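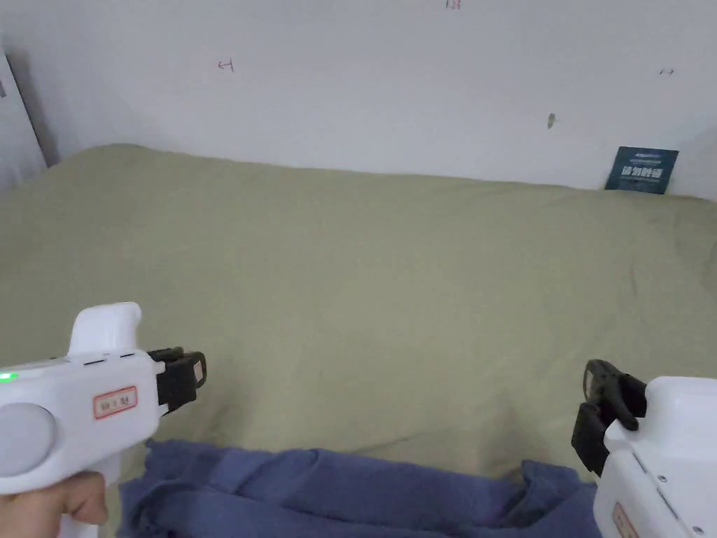

Folding on the Bed: A Gallery

Posted December 2025 by Oksana Vakulenko
Filed under: Bedrooms, Laundry, Things I Was Told Would Help

The Lallus folding course costs $39 and comes with a printed workbook, a sheet of drawer labels and access to a members' page where people put up pictures of their socks. I bought it in October after reading the reviews, all of which seemed to have been written in the same week. The promise is that a household of ordinary size can do away with the laundry pile for good if everything gets folded on a made bed, in a fixed order, the same day it comes out of the dryer.

I don't believe in "for good." I do believe in a made bed as a folding surface, and I believed in it before anyone charged me for it. My mother had no table to spare either. So I tried the course for 30 days in two bedrooms, mine and Giang Tôn's, with visits to a couple of other people who had their own ideas. Captions are mine. Complaints can go in the comments as usual.

The bare sheet
Lallus wants the comforter and pillows off the bed before you begin. Fine by me. Fabric slides around on a comforter and you end up folding the comforter along with the shirt. A fitted sheet gives you something fairly flat. The workbook says "perfectly smooth," and I would like to meet the person who gets a fitted sheet perfectly smooth and then has any energy left for shirts.

Plain colors
There's a whole page on choosing a plain sheet so dark clothes stand out against it. I came in ready to laugh at this and have to give them half a point. Navy on pale green is easy to see. Navy on my old navy sheet was how I lost a sock for most of November.

Bed against the wall
The course assumes you can walk all the way around the bed. Giang can't, and neither can anyone else I know with a small room. With one long side against the wall you work from the open side and use the far part for finished stacks. It works, until the stacks get tall and lean into the wall and you have to climb up after them.

Dark towels
Towels come first in the Lallus order. Their reasoning is that big pieces "clear the mind." They clear the basket, certainly. Dark ones also drop lint on everything that comes after, so I moved them to the end and nothing bad happened to my mind.

The thirds fold
Lengthwise in thirds, then in half, then in half again. This is the fold on the back of every towel label I've ever cut off, and on the course it gets a video with music. Good fold. I wouldn't pay for it.

The same towel, an hour later
I put it on the shelf and took it down again to see if it would hold. It held about as well as a towel does. The video says the edges stay "crisp," a word I'd save for crackers.

T-shirts, standing up
Everybody's favorite picture. The shirts stand in the drawer like files, and you can see all of them. Take out two and the rest fall over. Lallus sells a drawer divider for this, which I suppose I should have seen coming.

T-shirts, lying down
My control drawer. Flat stack, folded the way I've always folded them. Yes, the bottom shirt never gets worn. It didn't get worn when it was standing up either. I don't like that shirt.

Giang's drawer
Giang Tôn folds everything to the width of a paperback and has done so since college. No course. I asked where it came from and got a shrug. It's the neatest drawer in this gallery by a long way, and I've stopped trying to explain it with a method.

The Flollen spray
A wrinkle-release spray, lavender. You mist the shirt, pull it flat on the bed and wait. I tried it on cotton, on a cotton blend and on one linen shirt that has beaten better products. The blend came out well. It also came out well when I used plain water, which is cheaper and doesn't make the room smell like a gift shop.

Linen, after Flollen
No comment needed, but I'll make one. Iron it or accept it.

The Otance hamper
Three compartments for lights, darks and "delicates." In my house the third compartment holds whatever people were carrying when they walked by. The lids are nice and quiet. I'd have been happier with two compartments that were each a little wider.

Fitted sheets, part one
Rostyslav Pasichnyk came over specifically to prove that fitted sheets can be folded square. Corners tucked into corners, lay it down, straighten the elastic side, fold in. He got there on his second try and was unbearable for the rest of the evening.

Fitted sheets, part two
My attempt, following his directions, then following the workbook, then following neither. I put it in a pillowcase and closed the closet door. The pillowcase trick is older than either of us and I'll defend it against anyone.

Fitted sheets, part three
Same closet a week later. His square one had been pulled out and shoved back in by someone looking for a flashlight. You can guess which of the two still looked like it did on day one, and mine was the one in the bag.

Under-bed box, Dwivedi brand
Low, with wheels at one end. I had doubts about the wheels and the doubts were correct on carpet. On a wood floor it rolled very well, and Mimoza Vukčević, who has wood floors, thinks I'm being unfair. She keeps winter blankets in hers. I'd still measure the gap under the bed before ordering, with the mattress on and somebody sitting on it.

Under-bed box, lid on
The lid clicks at the corners. Three corners, in my case. Dwivedi's customer service was polite and sent another lid, which also clicks at three corners, though not the same three.

Things that end up on the bed
Books, cards, a phone charger, mail. The workbook says to take away "every foreign object" before the first fold. I prop anything with a stiff cover against the wall at the far end and get on with it. It takes up no folding room and I know where it is when I'm done.

Sweaters
Don't stand sweaters up. I don't care what the video does. They slump, and then you have a row of slumped sweaters with a crease across the chest. Halyna Shevchuk, who knits hers and therefore has more at stake, rolls the thin ones and lays the thick ones flat with tissue. I've copied her since and have nothing sarcastic to say about it.

Socks
The members' page on Lallus had 1,277 sock pictures when I last looked. I'm adding one of mine to this gallery in protest. They're folded over at the cuff, which the course says ruins the elastic. I've been waiting for that to happen since high school.

The 30-day mark, my room
Drawers tidy. Closet tidy if you don't count the pillowcase. Chair in the corner has clothes on it, as it did on day one and as it will when I'm dead.

The 30-day mark, Giang's room
Looks like it did before we started. Giang skipped most of the workbook and read the part about lint.

What I kept
Stripping the bed down to the sheet before folding. Doing towels last. Folding on the same day, when I can, which is most weeks and wasn't this one.

What I gave away
The labels, the drawer divider I wasn't going to buy and then bought, and the rest of the lavender spray. Mimoza took the spray. She likes it, so at least somebody got their money's worth out of my money.

Notes

I paid for everything above myself and got nothing free except the second lid. If you came from the members' page to tell me I did the order wrong, I know, I changed it on purpose.

A few people have asked for a picture of the chair. No.

Comments (3 shown)

Halyna Shevchuk: Tissue only for the heavy wool. For cotton it makes no difference and you'll go through a pack in a month. Also please throw out the shirt.

Rostyslav Pasichnyk: First try, not second. The one before it was a demonstration.

Mimoza Vukčević: Mine has four working corners. Have you tried pressing from the middle of the lid outward? And I did say to measure first.

Older galleries: Kitchen Drawers I Have Doubted | The Garage, Again | Coat Hooks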